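Ticket: Undlow bakery, sandwich cookies spreading and greasing out
Product: Fotum cookie base, chocolate, tray-baked
Opened by: Iwona Wilczyńska, production
Status: Closed, with one item carried over to June

Symptom as reported: cookies from the early bake spread past the template ring, edges thin and lacy, grease visible on the parchment after cooling. Later trays from the same batch hold shape. Recipe unchanged. Oven is the Grullberg deck oven, lower deck.
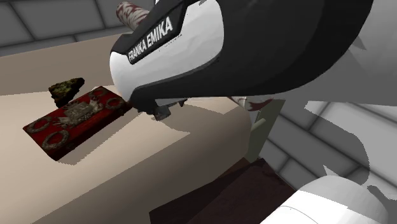

Robot arm over a beige tabletop, simulated view. 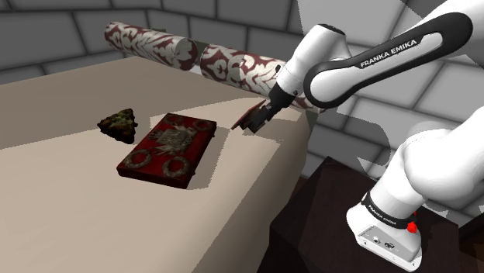
Entry 1, 5:40 a.m.
Pulled the batch sheet. Butter, sugar, egg, and flour weights all match the card. Cocoa is Cao, same grade as before, new case opened. Flour lot also new. Two changes at once, so neither can be ruled out yet. Asked the early shift to keep one scooped portion from every tray, labeled, in the cooler.

Entry 2, 6:15 a.m.
Checked the scale against the test weight. Reads correctly at the low end and at the high end. Scale is not the problem.

Entry 3, 7:05 a.m.
Checked the oven. The display says the lower deck is at setpoint. Probe placed on the stone at the back left, front left, and center. Back left runs hotter than the front, as it always has, but the difference is no worse than the last check. Spread is the same on all positions of the tray. A hot corner would show as uneven spread across one tray, and that pattern is absent.

Entry 4, 8:30 a.m.
Creaming step. The card says to cream butter and sugar on second speed for 3 minutes with the butter cool but pliable. Dough temperature at the end of mixing was not being recorded. Took it on the next batch: 25 °C. The target on the old card was 21 °C. The line for dough temperature was dropped when the card was retyped, so the early shift had no number to work to.

Entry 5, 8:50 a.m.
Traced the butter. It is pulled from the cooler at close and left on the rack next to the proofer overnight. The proofer is now switched on earlier by timer for the roll dough, and the rack sits against its side panel. The outer blocks were soft enough to take a thumbprint right through the wrapper. Inner blocks were normal. The batch made later in the morning used butter straight from the cooler, cut up and softened in the bowl.

Entry 6, 10:20 a.m.
Trial A: butter from the rack, card procedure, baked immediately. Spread reproduced. Grease on the parchment reproduced.
Trial B: butter from the cooler, cubed, paddled alone until pliable, then sugar added. Dough came off at target. Cookies held the ring. Slight doming in the center, gone after cooling.
Trial C: same dough as A, scooped and chilled until firm, then baked. Spread reduced but the edge was still thinner than B. Crumb was greasy when broken. Chilling the scoops hides part of the fault and does not repair the creaming.

Entry 7, 11:45 a.m.
Cocoa check, for completeness. Ran trial B again with the last of the old case. No difference in height or diameter that could be seen side by side. Color slightly redder with the new case. Noted for the filling, where it may matter more. Cocoa closed as a cause.

Entry 8, 1:10 p.m.
Flour check. Same procedure, old lot against new lot. The new lot feels a little drier at the scoop and the cookie is marginally taller. That works against the symptom. Flour closed as a cause.

Entry 9, 2:00 p.m.
Comment from I. Wilczyńska: the early trays also went onto sheets that were still warm from the scone bake. Checked with the early shift and confirmed. Put trial B dough on a warm sheet. Mild extra spread at the base, no greasing. Contributing factor, minor. Sheets to go on the cooling rack before reuse.

Root cause
Butter too warm at the start of creaming, from overnight storage beside the proofer. Warm sheets made it worse on the first trays.

Fix applied
1. Butter stays in the cooler overnight. Cube and paddle in the bowl before adding sugar.
2. Dough temperature line put back on the card, with the target. If the dough is over target by more than a degree or two, chill the whole bowl before scooping and note it on the batch sheet.
3. Sheets cooled to room temperature between products.
4. Rack moved to the wall by the flour bins.

Verification
Next early bake run to the corrected card: 116 cookies, all inside the ring, parchment dry. Sandwiched with the standard filling. No slipping of the top cookie.

Carried over
The filling splits occasionally when the shortening is cold. Separate fault, not seen in this ticket's trials. To be looked at in June together with the redder color from the new cocoa case. Please log bowl temperature and mixing time for any split batch until then, and keep a small tub of it in the cooler, dated.

Closed by: I. Wilczyńska

Undlow Bakery production log | Contact the production desk | © Undlow | Back to top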